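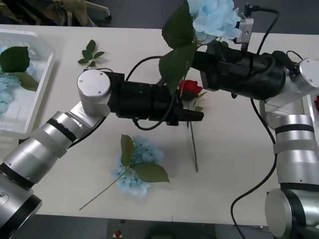

Two robot arms and a lot of artificial flowers.

Home | Blog | Builds | Odds and ends | Contact

Print this page | E-mail this to a friend

The new power supply is in, and the old PC lives again!

I've had the Lulville case since before we moved house and I refuse to get rid of it. It weighs a ton, the side panel only goes back on if you lean on it with your knee, and the front USB ports gave up years ago, but it has proper drive bays and I like it. What I didn't like was the computer switching itself off in the middle of things. First it was only when I was playing something heavy, then it was when I was copying photos, and by June it was doing it while I was writing an e-mail.

I did all the usual stuff. New thermal paste, memory out and back in one stick at a time, a good going over with the hoover (yes, I know, I know) and an evening of staring at temperatures which were all perfectly fine. The event log was full of Kernel-Power errors and they tell you next to nothing, only that the machine went off without being asked. Thanks for that.

So, power supply. The old one was a 500 watt Skavudum that came with the case, and it had been running a graphics card it was never meant to meet. I had a look at what was about and ordered a Lis, fully modular, 1000 watts. Far too much for what I've got, and my brother-in-law has already been very funny about it, but it was reduced and only a few pounds dearer than the smaller one. It's also got a switch on the back for turning off the fan at low load, so the thing is silent while I'm typing this.

Fitting it took me a whole afternoon. The unit itself is four screws and in it goes. The cables are another matter! The CPU lead has to go up behind the motherboard tray, and in the Lulville there's hardly any gap there, so I ended up taking the board out altogether and cutting my thumb on the I/O shield. I also spent ages hunting for a SATA lead that was in the bag the whole time, tucked inside the manual.

One thing to watch if you're doing this yourself: don't mix up the modular cables from the old supply with the new ones. They'll often plug in quite happily and the pins can be wired differently at the supply end, and then it's goodbye hard drives. I put all the old ones straight in a carrier bag and took it out to the garage before I opened the new box.

Pressed the button at ten past six, fans span, nothing on the screen. Panic. I'd left the monitor plugged into the motherboard. Swapped it to the card and up it came.

It's been on for 12 days now with no shutdowns, and I've thrown everything at it. Next job is the fan controller, a Skutovow that I bought second hand, and at the moment it thinks my rear fan is doing 2081 rpm when it's plainly stopped. If you've got one and know where the setting is, please leave a comment, the manual's no help at all.

Contact | Copyright, all rights reserved | Back to top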